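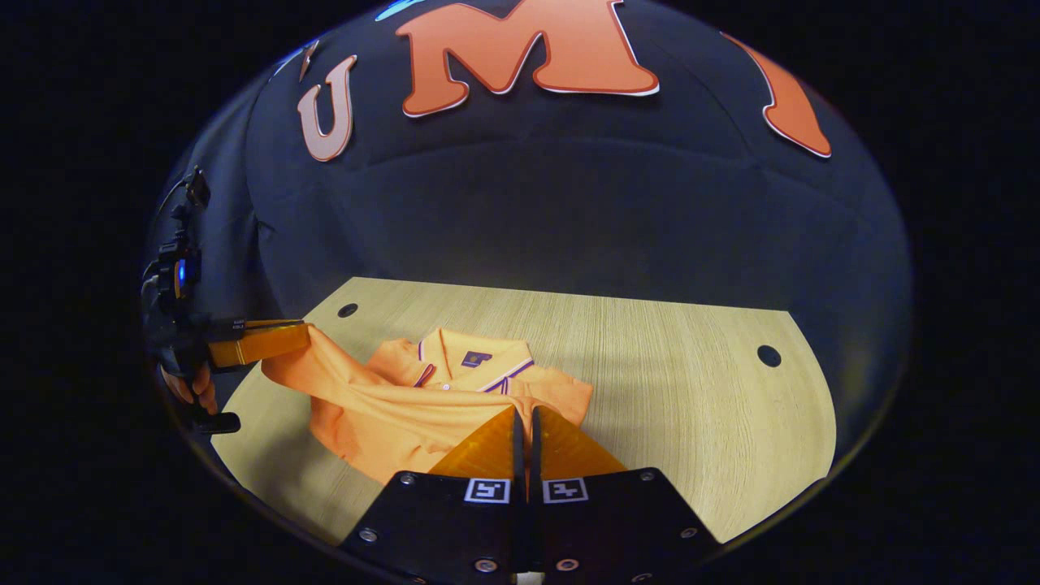

Orange letters on the navy backdrop, table in front

Tarley Makers & Crafters Board > Events & Displays > Letter cutouts and booth backdrops

Started by paperlantern_jo, Oct 14, 2025

paperlantern_jo
Okay, I am officially hooked on big letters! I have a table at the Lynch fall craft market later this month and I want a proper sign this time, something you can read from the far end of the hall. Last year I had a chalkboard leaning on a milk crate and people kept walking up to ask what I sold (candles. I sell candles. There were candles all over the table).

My plan is orange letters with a thin white outline and a darker edge so they pop, on dark navy. What are you all cutting yours from? Foam board? Cardstock glued in layers? And how do you keep them up on fabric? My budget for the whole sign is 165 dollars and I would love to have some left over for wax.

gluegunhal
Orange on navy is the best combo there is, you picked a winner. I do foam board for anything over a foot tall. Fresh blade, light passes, don't try to go through in one go or the foam tears and you get that crumbly edge. For the white outline I cut a second letter out of poster board a little bigger all the way around and glue it behind. Way cleaner than painting the line, and I have shaky hands!

For the darker edge, run a paint marker around the side of the foam after the glue is dry.

dindberg_dee
Going to disagree with Hal on foam board (sorry Hal, love your pumpkins). It dents if you look at it wrong. I carried a set to the Dindberg show two years in a row and by the second one the corners looked chewed. Stiff felt! It weighs nothing, it rolls up in a tube, and you can stick hook tape on the back and it grabs a fabric backdrop all by itself. I have had the same felt letters for 5 seasons now.

gluegunhal
Felt letters sag, Dee. The skinny ones especially. Your I was bowing by noon.

dindberg_dee
My I was FINE. It was relaxed.

But okay, yes, for tall thin letters you want something behind the felt. I use strips cut from plastic folder covers.

quiltbarn
Backdrop person here. Please please think about the fabric before you glue a single letter! A flat sheet shows every wrinkle and goes see-through if there's a window behind you. Something padded or quilted hangs so much nicer and the soft folds look like you meant them. I use old moving blankets, washed twice, pinned over a frame of plumbing pipe. Dark ones hide everything.

The one downside is that pins don't sit flat in thick padding, so your letters can tilt on you. I put two pins in each letter, one high and one low, pointing opposite ways.

paperlantern_jo
Moving blankets!! I have a stack of those in the garage from when we moved to Tarley. Going out to look right now.

Update: one is navy. I'm so happy.

slowstitch
How far apart are you spacing the letters? This is where most booth signs go wrong for me. People measure the gaps with a ruler and it comes out lumpy. An A next to a V needs to sit closer than an M next to an H, or it looks like there's a hole in the word. Lay them out on the floor, stand on a chair, squint. Move things until nothing jumps out at you.

Also, spell it out loud before you pin. I once sold mittens under the word MITTNES for a whole morning.

gluegunhal
I remember the mittnes! I bought a pair!

northporch
Has anyone tried the Premevora letter kits? I saw them on the shelf at the hobby place and the orange looked really good, nice and warm.

dindberg_dee
I had a set. The color is lovely but they only come in one size and it's small for a hall. Fine for a table front. You also run out of E's right away.

quiltbarn
Agree on the size. I used mine on a kid's birthday banner and they were perfect there.

slowstitch
Another vote for making your own. Print the letters big on plain paper, tape the sheets together, trace. It's one evening with a movie on and you get to pick the shape of every letter, and that's half the fun!

paperlantern_jo
Okay, decision made. Foam board for the wide letters, felt with a stiff back for the I and the L, navy blanket behind, two pins each. Hal and Dee can both claim victory. One more thing, should the sign go behind me or on the front of the table?

quiltbarn
Behind you and high. Once there are shoppers standing at the table the front is gone.

gluegunhal
I'd do both if you have letters left. Big word up top, small one down front.

dindberg_dee
Behind. And leave the tabletop plain if it's nice wood, candles look great on bare wood.

paperlantern_jo
Behind it is! I'm cutting the first C tonight. Will post the full word when it's up.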